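Cleaning a scratched metal parts bin
Asked in Workshop & Storage, 17 answers viewed this week

I have a big open gray metal bin that sits on a wood tabletop. Small items end up along the back and the floor is all cloudy streaks and scratches. Dish soap did nothing. What should I try next?

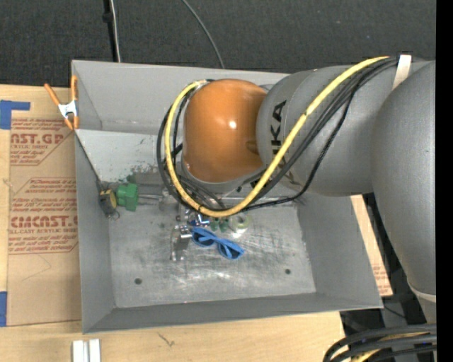 How often should a metal bin be emptied and wiped out?
Once a week is enough for dry parts. Pick a day, Saturday for instance, and take everything out first.

2 answers

Floltier52
Warm water and baking soda paste, soft cloth, then dry it right away. Streaks usually lift. Scratches stay. Put a towel under the bin so you don't mark the table.

kondeo_80
I just put a rubber mat in mine. Cut it a little small so it lies flat. Don't use steel wool, I did and it looks worse now.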